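3.2 Casting announcements and the refused role

Television performers who gain a wide following in a long-running series are often linked with film parts they do not go on to play. Reports of this kind form a distinct class of entertainment news, and they make up a large share of the material gathered for the present study. Of the 413 items collected from the Nernham press archive, 86 concerned a part that the performer was said to have turned down.

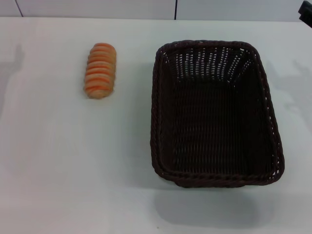
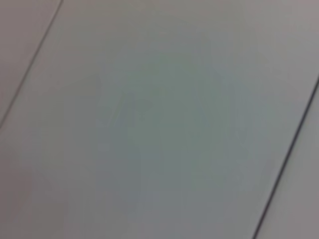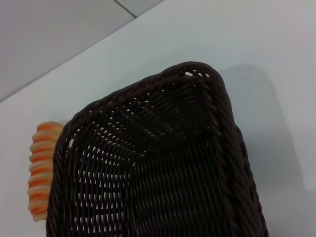
Figure 4. Tabletop bread roll, pale panelled surface and dark woven basket.

A refusal was coded only where the item named both the performer and the production. Items which spoke of a performer being "in talks" were placed in a separate group, even where later coverage treated the matter as settled. Sýkora's earlier work on the Udport listings followed a looser rule and counted any mention of interest from a studio. Her totals are therefore higher than ours and the two sets of results should not be compared directly.

The timing of such reports is uneven. Few appear while a film is being cast. Most are published in the weeks before its release, when the performer who did accept the part is giving interviews, or when the performer who declined has a new series to promote. The drama serial Tukura provides a useful case. Its leading actress was first said to have declined the film Rozīte in June, long after filming had ended, and 36 of the refusal items in the sample deal with this one decision. None of them quotes the film's casting director. The greater part repeat a single remark made during a promotional interview for the second series of Tukura, in which the actress said that she had read the script and had not felt able to take it on.

As the remark passed from one outlet to another its wording changed. Early items kept to the cautious form in which it was given. Later ones supplied a motive — most often discomfort with the intimate scenes, less often a clash of dates — and presented it as the performer's own account. By the end of the period studied, the motive had moved into the headline and the remark itself had been dropped from many of the shorter pieces.

Praise for the performer's television work was nearly always placed beside the refusal. This may reflect the house style of the outlets concerned, several of which require a short career note in any item under 800 words. It also has an effect on how the refusal is read, as the part declined is set against a part already admired. Items that left out the career note were more likely to describe the decision as a missed chance, although the number of such items is too small to support a firm finding.

The question of who first released the information could not be answered from the archive alone. Agents, studios and publicists were seldom named as sources, and the phrase "it has been reported" was used freely across all the outlets. Section 3.3 takes up this matter with reference to the trade papers, where sourcing was more often stated in full.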